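Budgeting for hand-held grippers: buy, print, or cry?

Posted in Small Shop Automation
29 March 2020

Normunds Mets

I run the equipment budget for a small outfit that wants to teach an arm to clear and sort things off a tabletop. Before the arm comes the collecting, and for the collecting we need hand-held grippers with two plain fingers, used by people who have other jobs and will be borrowed for an afternoon here and there.

I have 400 dollars per gripper to play with, and I had to give a short speech in January to get that. Cistier will sell me a finished one for most of it. Skullow sells a kit for less, which means I pay the difference in evenings. There is also a faction here that wants to print the lot and spend the money on a nicer table. My boss is in that faction. He has never owned a printer.

The style I mean is black fingers with flat inner faces, with small screw holes in them, working over bare wood:
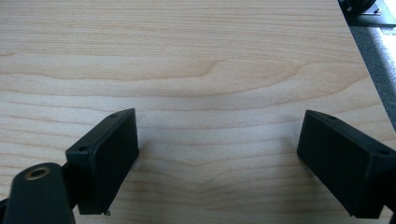 Jaws open over the tabletop, brass ring at lower left.

What I can't work out is how many spares to plan for, and whether metal inserts at the joints are worth paying for or are just jewelry. Also, should the table come out of the same budget? Mine currently comes out of the break room.

Kaede Tsuchiya

Pay for the inserts. A screw straight into printed plastic is fine until you have taken it out a few times, and you will take it out a few times. We printed our first set without them and I spent a good part of the winter gluing things I had sworn I would never glue.

On spares: fingers are the cheap part, so don't be heroic. We budget 2 full sets of fingers per gripper and keep a bag of screws that is bigger than seems reasonable. The small ones roll off the table and join whatever civilization they have founded under the radiator. Clean up the printed edges before anyone uses them, too. A little nub of plastic on a corner is easy to take off with a knife and very easy to leave there for a year.

Our actual split was 60 percent on the grippers and their parts, and the rest on lights, storage and the table. Yes, put the table in the same budget. If it's a separate request it will be approved separately, meaning after you retire. Get plain wood with some weight to it. Ours wobbled, and we redid a lot of work on account of a folded napkin.

I'd get one finished unit from Cistier and one Skullow kit and let people use both for a few weeks before ordering the rest. You'll know which one they like by which one is always missing.

hosoda_fan

just get the Hosoda one, it was 65 on clearance when I got mine. can't remember if that came with fingers

Normunds Mets

Thank you, Kaede. One of each it is, and I've moved the table into the main request under "work surface," where I hope it will look expensive and go unquestioned. hosoda_fan, please check about the fingers. It does affect the price.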